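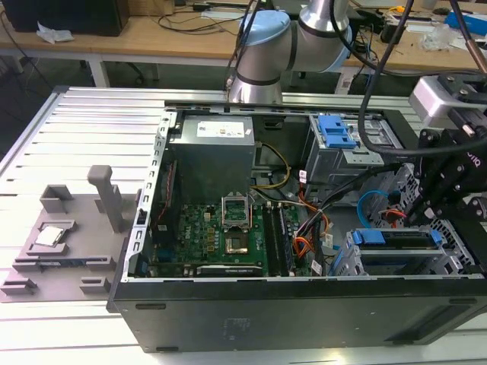 Casado's reply, when the group asked why the cell does not simply run one long recorded path, was that a recorded path is only as good as the position of the case, and cases move. Most of the questions at the end of the visit came back to this point, so the notes are arranged with it first.

Home | Module outline | Notes | Reading | Labs

Automated Disassembly and Assembly: notes from the Hindport open day
Module handout, November
Prepared by the module team, Plallport

1. Purpose of the visit

The demonstration at Hindport concerned processor handling in desktop computers. The task is one you have met in the lectures as a tight-tolerance placement with a fragile mating surface. In the cell, the processor waits on a printed fixture plate beside the open case, and the socket on the motherboard has its retention frame raised. The case lies on its side on an aluminium profile table, so the approach to the socket is from above.

2. Sequence as explained on the day

The Jillalard controller divides the job into 4 stages: locate, pick, align, lower. Locating is done twice, once for the fixture and once for the socket. The fixture position is known from set-up and needs only a check. The socket position depends on how the case has been put down, and has to be found each time.

Lowering is the slow stage. The arm is held to a low speed for the last 3 mm and stops if the contact force rises above the set limit. Closing the retention frame is treated as a separate job and was not covered.

3. Points to note

Clearance. The power supply and drive cage stand higher than the board and restrict the approach. Check the whole gripper body against them, including the plates and the housing above, before you look at the fingertips. Several reports last year checked the fingertips alone.

Cables. Loose internal wiring does not stay where a model puts it. Hindport leaves a margin over the cable runs and does not try to model them. The external cables to the arm also need slack for the full reach.

Fixture. Guide blocks on the plate fix the pick position. Printed parts wear, and Hindport replaces the plate after 600 cycles.

4. Work for the seminar

Bring a side-view sketch of an approach path to the socket, with the lowest safe transfer height marked. Add 2 failure cases for the lowering stage and state which signal would detect each. Use the tolerance table from the second lecture.

Contact: module office, Plallport | Copyright Plallport module team | Back to top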